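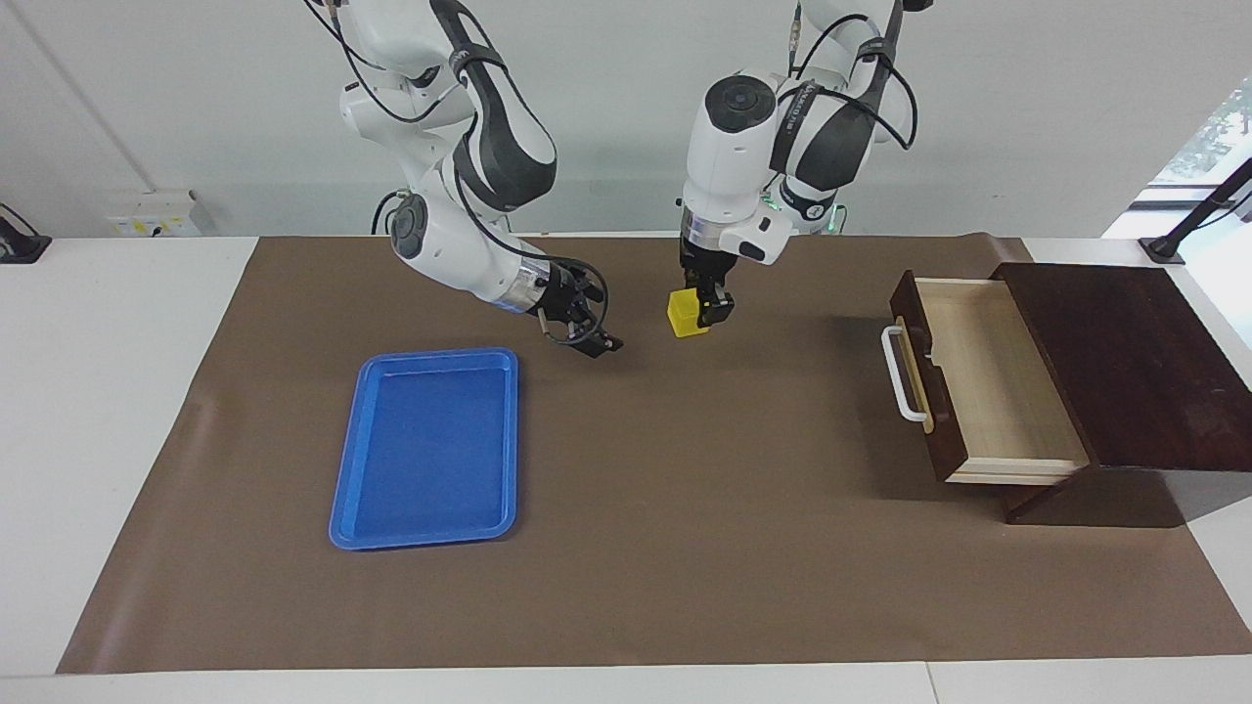 La mesa con su papel de estraza, con luz de ventana.

17 de septiembre de 2019

Hoy he vuelto a bajar al garaje con la intención de trabajar «una horita» en el Karen. He salido seis después, con un nudillo pelado y la caja de cambios exactamente donde estaba por la mañana, o sea, en el suelo.

Para quien lea esto cuando yo ya no esté (mis herederos, supongo, buscando la factura del torno): el Karen es un roadster de antes de la guerra del que me quedé un bastidor, medio radiador y una carpeta con papeles que olía a ratón. Berwyn Pritchard me lo vendió en junio diciendo que estaba «prácticamente completo». Berwyn también dice que su perro está prácticamente educado.

El problema de esta semana es el eje trasero. El que venía con el coche es de otro coche. De cuál, hay opiniones. Heikki Turunen sostiene que es de una furgoneta de reparto y lo demuestra señalando un agujero. Yo miro el agujero y no veo una furgoneta, pero Heikki lleva toda la vida con esto y yo vengo de las persianas, así que asiento. El caso es que los cubos no casan con las llantas de radios que me mandó Rovwood, y que devolverlas cuesta casi lo mismo que me costaron. Las tengo colgadas en la pared. Quedan bien.

Jitendra Rastogi me propuso por teléfono tornear unos adaptadores. Le pedí precio y me dijo que 800, y después se quedó callado, que es como regatea él. Yo también me quedé callado. Estuvimos así un rato, pagando yo la llamada. Al final ha dicho que si le llevo el acero cortado me lo deja en menos, pero no ha querido concretar cuánto es menos. Mañana voy a ver si en Dwivedi les queda barra del diámetro que toca, y si no, tendré que comprarla entera, y ya tendré barra para hacerle adaptadores a todo el pueblo.

Por la tarde me he puesto con la madera, que por lo menos no gotea. El fresno de la estructura de la puerta izquierda está cortado, presentado y hasta encolado. La derecha debería ser igual pero al revés, y ahí es donde se complica la vida. He cortado el montante de la bisagra con la plantilla puesta del mismo lado, así que ahora soy el feliz dueño de dos puertas izquierdas. Si algún día alguien restaura un coche que se abra solo hacia un lado, que me llame.

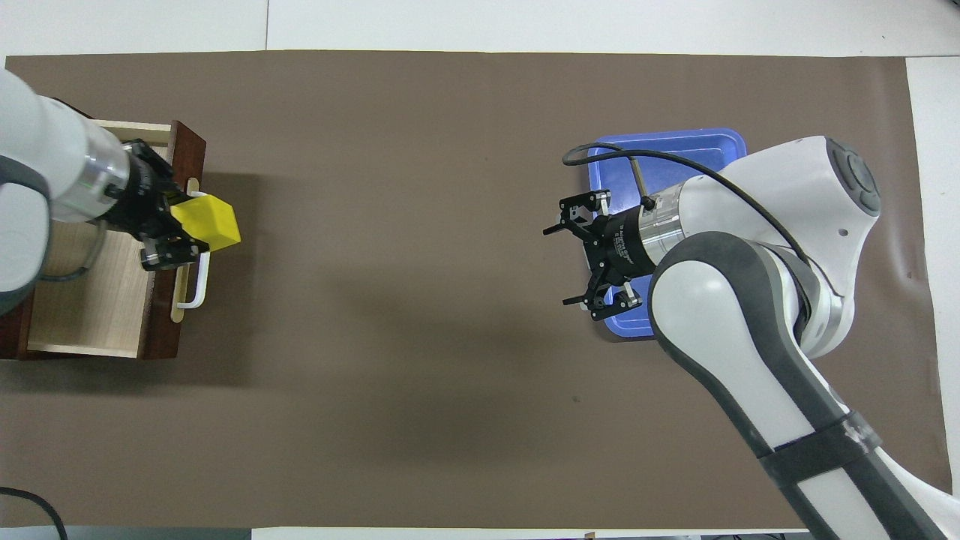
Edgars Sakalauskas ha pasado a las siete a devolverme el gato hidráulico y ha visto los dos montantes juntos encima del banco. No ha dicho nada. Ha cogido uno, lo ha puesto sobre el otro, ha comprobado que coincidían perfectamente y me ha felicitado por la precisión. Luego se ha quedado a cenar.

Durante la cena hemos hablado de la carrera de la cuesta. Edgars quiere inscribirse otra vez con el suyo, el que tiene el motor casi de serie y los frenos casi de adorno. El año pasado le dieron el dorsal 193 y llegó arriba antes que un señor que se había parado a ayudar a otro, cosa que en su casa cuenta como adelantamiento. Me ha preguntado si el Karen estará listo. Le he dicho que sí, que para la siguiente o la otra, y ha mirado hacia el garaje con una educación que me ha dolido más que lo del nudillo.

También ha llegado carta de Riku Kudo, del registro de propietarios, con una fotocopia del catálogo original. Según el catálogo, la carrocería se ofrecía en verde botella o en un gris que llamaban «paloma». Yo llevo meses diciendo a todo el mundo que iba a ser rojo, y hasta tengo comprado el bote, uno de Preltement, de esos que ya no se pueden devolver una vez abiertos. Lo abrí para ver el color. Era rojo.

Kudo pregunta además por el número de motor. Le tendré que contestar que tengo 3 cifras claras y que las demás se las comió el óxido o un punzón con prisa. Heikki lee un siete donde yo leo un uno. Berwyn dice que en su época se leía todo perfectamente.

Cosas para mañana: llamar a Dwivedi antes de que cierren a mediodía, comprar tiritas, pedirle a Edgars que me devuelva también el mango del gato, y cortar un montante derecho. Voy a escribir DERECHA en la plantilla con rotulador gordo, por las dos caras. No, por una.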